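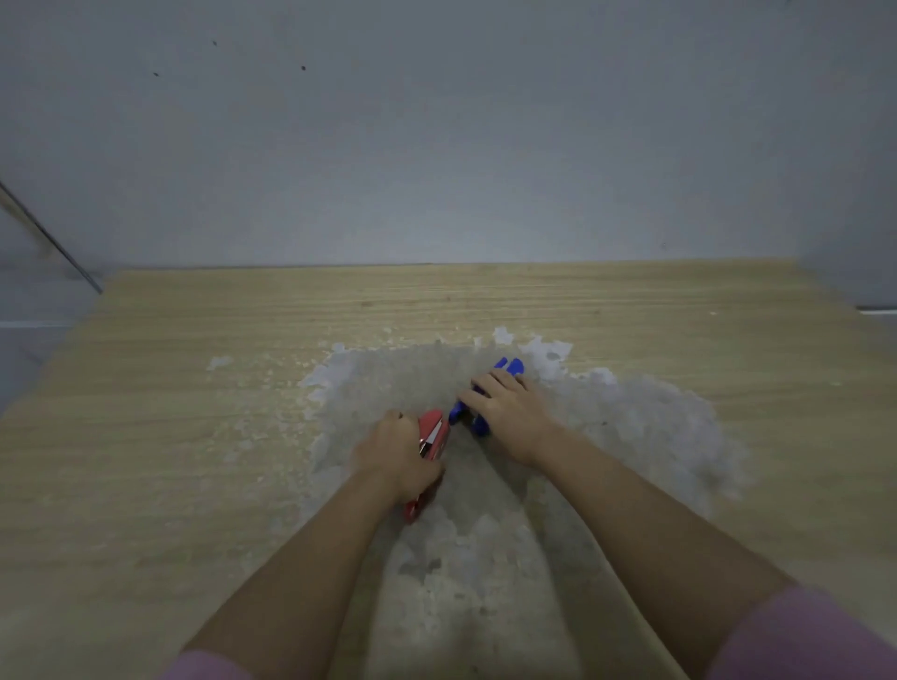 Stelura is a small company in Poddale that finds out which household and shop-floor chores a machine can do today. Businesses come to us before they spend money, and sometimes after. Most of the jobs we look at are small ones. A person clearing a desk will put one hand around a red stapler and lay the other flat on something blue next to it, with hardly a glance at either. Ask a machine to do the same on a tabletop with a big pale blotch in the middle, and it may take the blotch for an object and try to go around it. Much of our work is in that gap.

We started in April with two people and a rented room on Bowen Street. There are now five of us. Our backgrounds are in packaging, appliance repair and warehouse work, and one of us taught shop class for 17 years.
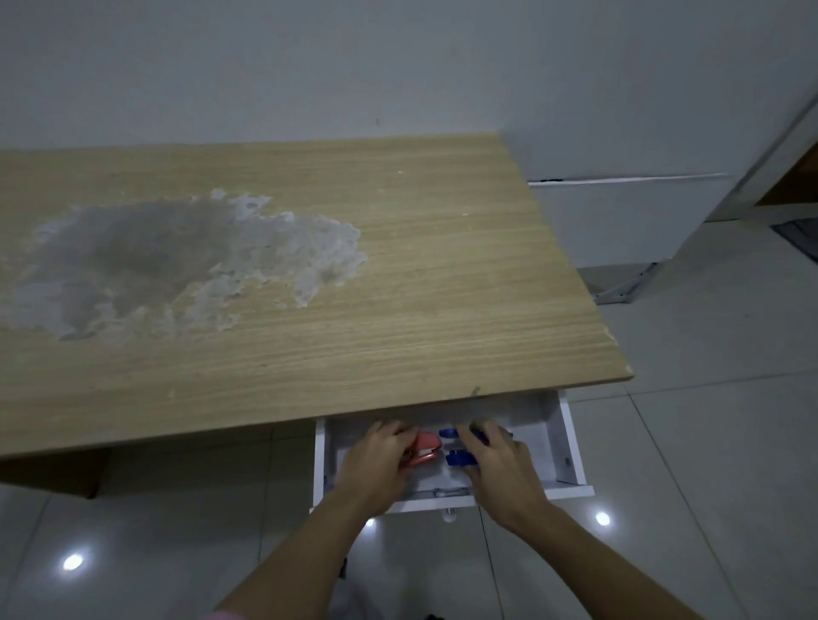
Our chore list has 56 entries. It covers clearing a desk, emptying a drawer, folding towels, restocking a shelf, sorting returns, wiping a counter and so on. Each chore is done by a person first, at normal speed, and written up step by step. Then we try it with whatever equipment the client is thinking of buying. A chore passes if the machine finishes 85 tries out of 100 with no help. We picked that mark because clients told us that below it they still have to keep someone standing by.

So far the passes are mostly on the shop floor, where the same box arrives in the same place all day. Home chores do much worse. Drawers are a problem, and so is anything shiny, soft or stacked.

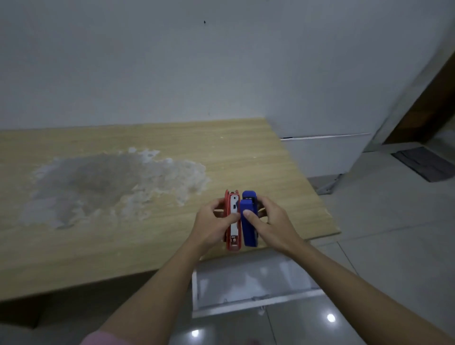 Clients get a plain report with the results for each chore, the failures included. We do not sell machines and we do not take a fee from anyone who does. If the answer is that a person should keep doing the job for now, the report says so.

Our longest project is Skindamness, a yearly retest of the whole list using the same rules. The name came from a typing mistake in an early spreadsheet and it stayed.

Visits to the Bowen Street room are by appointment. Please write to us first with the chore you have in mind.

Page last updated 23/12/2020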